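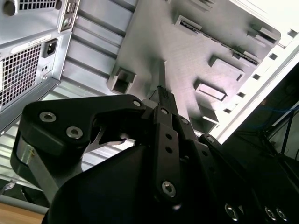

CULARSTEAD — Council will extend its electronic waste drop-off program to a second site from next month, after the existing depot on Benavides Road reached its permitted storage limit twice in the past quarter.

The new site, at the former Adau bus yard, will accept desktop computers, monitors, printers, televisions and household batteries. It will open four days a week. Whitegoods, gas bottles and smoke alarms will still have to go to the main transfer station.

A report tabled at Wednesday's meeting put the capital cost at $91,000, covering a sealed concrete pad, a roofed unloading bay, bunding and a weighbridge connection. Operating costs will be met from the existing waste levy. Residents will not be charged for loads under 200 kilograms.

Waste services manager Shabnam Tanoli told councillors the Benavides Road depot was licensed to hold no more than 90 cubic metres of unprocessed material at any time. When it reached that volume, staff had to turn vehicles away until a contractor could collect.

"The licence is written on volume, and old televisions take up a lot of it," Ms Tanoli said. "A second pad gives us somewhere to send loads while the first is being cleared."

Collection and dismantling will be handled by Bernent, which holds the contract for the existing depot. Under the varied agreement, the company must remove material from each site at least once a week and provide a monthly breakdown by weight of steel, aluminium, copper, circuit board, plastics and residual waste. Material sent to landfill has to be reported separately.

Computer cases are mostly sheet steel and are baled with other light-gauge scrap once the boards, cabling and power supplies have been taken out. Lithium batteries are stored apart in lidded drums and must not be left inside laptops or phones if they can be removed by hand.

Councillor Giuliana Cabrera asked whether data on discarded hard drives would be destroyed. Ms Tanoli said drives were shredded at the contractor's premises, but council did not issue certificates to individual households. Residents who needed proof of destruction should arrange it privately before drop-off.

Councillor Nazar Hutsuliak voted against the extension. He said the Adau yard was on a school bus route and the traffic assessment attached to the report had been done during the holidays. An amendment calling for fresh counts before opening was lost. A separate motion, requiring a review of turning movements at the yard entrance after six months of operation, was carried.

Small businesses will be able to use the new site by appointment only. Loads from businesses will be weighed in and out and charged at the commercial rate, which has not changed since the last fee schedule.

Line marking and fencing at the yard are out to tender. Opening hours will be published on council's website and printed on the back of the next rates notice.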